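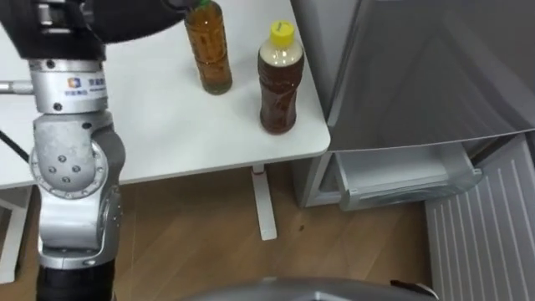

Arrangements for the Refreshment Table

Readers of these pages have asked how drinks are handled at the Cleltthorpe reading evenings, and I am setting the matter down in full. I have had charge of the drinks for 2 years. Before that they were looked after by Griet Wouters, whose notebook I inherited together with a drawer of spare caps and a funnel with a split rim.

The evenings begin at half past six and are held on the ground floor, in the long room beside the kitchen. Attendance is highest in November, when it gets dark early and people would sooner sit indoors with company than at home. Coffee was served in the past. It is no longer served, following several requests from persons who attend the second half of the evening and wish to sleep afterward. Cold tea has taken its place and will remain for the coming season.

Two kinds of tea are provided. The first is green tea, made light. The second is barley tea, which contains no caffeine and is made considerably darker. Guests who have not met barley tea before are advised that it tastes of toast and is best without sugar. Riet Bosman described it at her first evening as "the water from a very good bread," and has taken it ever since.

Preparation

Both teas are made at home on the afternoon of the event. The green tea is steeped in cold water in the refrigerator, beginning shortly after breakfast. I formerly used hot water and allowed it to cool on the counter, and the result was bitter by the time anyone drank it. The cold method requires more leaves and more patience. The leaves are lifted out by four o'clock. A second steeping of the same leaves is acceptable for household use but is not brought to the evenings.

Barley tea is more forgiving. The roasted grain is simmered in a saucepan for ten minutes, left to stand with the lid on, and strained through a cloth. Mrs. Wouters's notebook specifies a paper filter, and there is a note in the margin, in different ink, reading "too slow." I agree with the margin. The cloth should be rinsed in plain water and hung up. It should not go into the washing machine with anything scented. This was done once, and the whole of that evening's supply had to be poured away.

For the past season the quantity has been 3000 milliliters of each tea. This has proved sufficient on every occasion but one, when a visiting choir arrived without notice and drank water from the tap with good grace.

Bottles

The question of bottles has taken up more time than I would have expected. Glass pitchers were used at first. They look well on a table, but they are heavy when full, and two were chipped on the same evening in the sink. The replacements are lidded bottles, which can be carried in a bag and laid down in the trunk of a car if necessary, although I do not recommend laying them down.

Caps should be kept with the bottles to which they belong. A cap that almost fits is of no use to anyone, and will show itself on the back seat. The drawer of spare caps mentioned above contains, to my knowledge, not a single one that fits a bottle in current use. I have nevertheless been unable to bring myself to empty it.

Every bottle is washed the same night with hot water, a little dish soap and a long brush. Barley tea in particular leaves a brown line at the shoulder if it stands until morning. Where a line has formed, a spoonful of baking soda and a few grains of uncooked rice, shaken firmly with warm water, will remove it. The bottles are then turned upside down on a rack and the caps laid beside them. They are not closed until entirely dry inside.

The Table

Drinks stand on one table and food on another. This rule was introduced by Ward Mulder, and I was opposed to it when he proposed it. My view was that guests would be made to line up twice. In practice they do not line up at all. They take a plate at the one table and drift over to the other when they are thirsty, and the crowding near the door has come to an end. I have since told Mr. Mulder that he was right, and I repeat it in writing at his request.

The drinks table should be near the refrigerator, so that a fresh bottle can be brought out without crossing the room. It should be wiped down before the bottles are set out and again at the interval. No tablecloth is used. A cloth becomes wet within minutes and holds the wet against people's sleeves. A folded dish towel is kept at the back for drips.

Cups are placed to the left, the bottles to the right, and the tray for used cups on the windowsill. The cups belong to the hall and number 44, a figure I am obliged to record in the hall book each time we borrow them. They are small. Guests who want a larger drink are welcome to return as often as they like.

Ice is offered in a separate bowl with tongs. It should not be added to the bottles. Fenna Meijer tried this during the warm spell, with my approval, and by the interval the green tea had lost its color and most of its flavor. She has asked me to state that the approval was mine, and it was.

Labels

A small card stands in front of each bottle giving the name of the tea and whether it contains caffeine. The cards were lettered by Rosaire MacLeod and are kept in an envelope in the cutlery drawer. Anyone setting up in my absence is asked to return them to that envelope. One card has already been lost, the handsome one with the barley ear drawn in the corner, and its replacement is in my own handwriting and is not handsome.

Food with the Tea

Contributions of food are welcome and need not be announced in advance. Plain things go best. Shortbread, rice crackers, salted almonds and sliced pears have all been finished to the last piece. Very sweet cakes tend to be left, and I believe the tea is responsible, as it makes them taste sweeter than they are. A lemon loaf with no icing was the success of last winter. The recipe was promised to several people and will be posted here once I have established what size of pan was used.

Matters Outstanding

The refrigerator in the long room is shared with other users of the building, and its lower shelf is ours only on the evenings themselves. Bottles left there overnight may be moved. I have requested a permanent place on the door shelf and await a reply.

It has also been proposed that a third tea be added, a hibiscus or something similar, for the sake of the color. I have no objection in principle. It does stain, however, and the floor near the drinks table is pale. I shall make a trial quantity at home and bring it to the next evening in a small bottle, where it may be tasted by anyone who arrives before the reading begins.

Suggestions may be left in the comments or given to me in person at the table, where I can generally be found until the cups are dry.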